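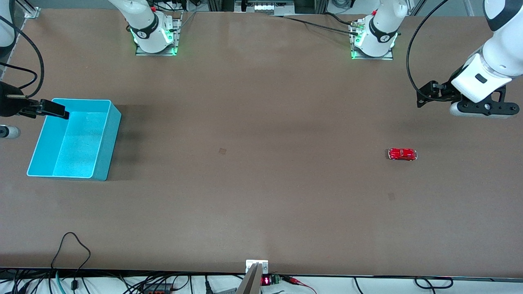

Progress report, Kenbridge sorting room
Prepared by: Adeel Abbasi
To: Marwa Shehata, Vinddale grants office
Date: 08/07/2018

## Work in the period

The main sorting table is in use. Its position was agreed with Cormac Quinlan on his June visit and has not changed. Incoming small goods are brought to the table in plastic bins, sorted on the tabletop and moved to the shelving in the back corridor.

We have processed 700 items under the grant so far. Of the bins received from the Lahlou store, 22 have been emptied, checked and labelled. A further 13 are waiting in the corridor. Two of these have no delivery note and will be left until Lahlou supplies one.

## Method

The sorting order was revised in June. Items are now grouped by size first and by type second. The earlier order (type first) led to mixed bins of large and small pieces, which had to be opened again at the shelving stage. Hernán Londoño has rewritten the one-page instruction sheet to match.

Bins are placed near the end of the table, with the middle left for laying out. Labels go on the short side of the bin, facing outwards on the shelf.

## Spending

| Item | Budget (£) | Spent (£) |
|---|---|---|
| Shelving | 700 | 700 |
| Labels and pens | 50 | 22 |

The remaining label money will be carried into the next period. No change to the total is requested.

## Open points

- Shelf space: the lower two shelves are full. Anas Soliman is to measure the alcove by the rear door.
- Cetever has not confirmed a collection date for the goods set aside for disposal. A second request has been sent.
- The item list is kept on paper and typed up later. The typed copy is over 50 entries behind.

## Next period

Clear the waiting bins, bring the typed list up to date and fit the alcove shelf if the measurements allow. A revised shelf plan will be sent with the next report.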